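ok thread. I have been sorting my grandmother's recipe cards since April and I need to talk about banana bread because it has taken over my life

she left 622 cards. six hundred and twenty two. in shoeboxes. I've typed up maybe a third and my wrists hate me

first thing I learned: she wrote "bake till done" on almost everything. no temp. no time. thanks grandma

second thing: there are 7 banana breads in there. I thought they'd be the same recipe copied over and over. they are not. one has mayonnaise in it. one has no eggs. one has a whole cup of cold coffee and the word CAREFUL underlined twice, no idea careful of what

so I've been baking all of them. one per weekend. my freezer is full, my neighbors have started not answering the door

bread 1, the mayo one. look. I was ready to hate it. it's really moist?? doesn't taste like mayo at all. a bit too sweet for me, next time I'd drop the sugar by a quarter cup

bread 2, no eggs. brick. moving on

ok so bread 3 is the coffee one and it's the best so far by miles. dark, kind of bitter round the edges, tastes like something from a diner. I used leftover coffee from the morning. the card says to mix the baking soda straight into the coffee before it goes in the bowl and it foams up like crazy so MAYBE that's the careful. use a tall cup. I did not use a tall cup

the card is signed "from Linell" and I can't find a Linell anywhere in the family. asked my mom, asked both aunts. my aunt thinks she worked at the school cafeteria, my mom says no that was Lynette. if you are Linell's grandkid please message me, your grandma could cook

side note bc people keep asking in the replies – how ripe. RIPE. blacker than you think. if you'd still eat it on cereal it isn't ready. leave them on top of the fridge and forget about them for a few days

and no you can't really rush it. the oven trick (whole, in the skin, 300 for half an hour or so) turns them black and soft but the flavor isn't the same. fine if you're desperate. I have been desperate

freezing works great tho. peel them FIRST. I once froze a whole bunch in their skins and had to hack at them with a butter knife at 11 pm like a maniac 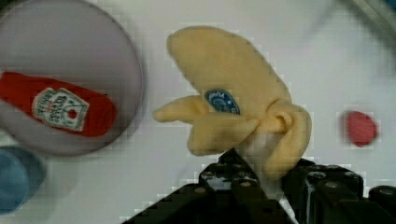

plush banana, half peeled, own little sticker and everything

anyway bread 4. this is where it gets complicated

the card for bread 4 is cut from the back of an envelope and half of it is a grocery list. so I have flour, "shortning", sugar, bananas, and then it says eggs and I cannot tell if eggs is the recipe or the shopping. I put in two. came out ok. crumbly. I think eggs was the shopping honeslty

bread 5 has walnuts and raisins and orange peel and I gave the whole loaf to Josué Fagundes from my old job, who said it was his favorite thing I ever made. Josué also likes fruitcake so take that how you want

somebody asked about the pan. it's hers, an old dark metal loaf pan, dented on one corner. everything bakes faster in it than in my glass one. start checking ten minutes early if yours is dark too. I ruined bread 2 the second time this way (yes I made the brick again, I wanted to be fair to it)

also ppl asking what I'm using to type these up. just a plain document. one recipe per page, her spelling left alone, and I put my own notes at the bottom in italics so nobody thinks she wrote "I did not use a tall cup"

I number them by box and then by order in the box. don't re-sort by type until you're finished!! I tried to pull all the cakes out halfway through and lost track of which box they came from, and the boxes sort of go by year so that mattered. took me a whole evening to put it back

if the ink is faded, take a picture with your phone and crank the contrast. got three cards back that way, incl one for pickled beets that I will not be making

bread 6 is just bread 1 with chocolate chips. she wrote "for the boys" on it. there were no boys, she had three daughters. my mom is now very interested in this card

bread 7 is this weekend. it calls for sour cream and a "good glug" of something, and the something has a coffee ring over it. could be vanilla. could be rum. leaning rum

will post the coffee one in full tomorrow when I've typed it up right, a bunch of you asked. need to work out an actual oven temp first. I've been doing 350 and it takes just under an hour in her pan

someone just replied "that's Lynette, she was my great aunt" so I have to go call my mom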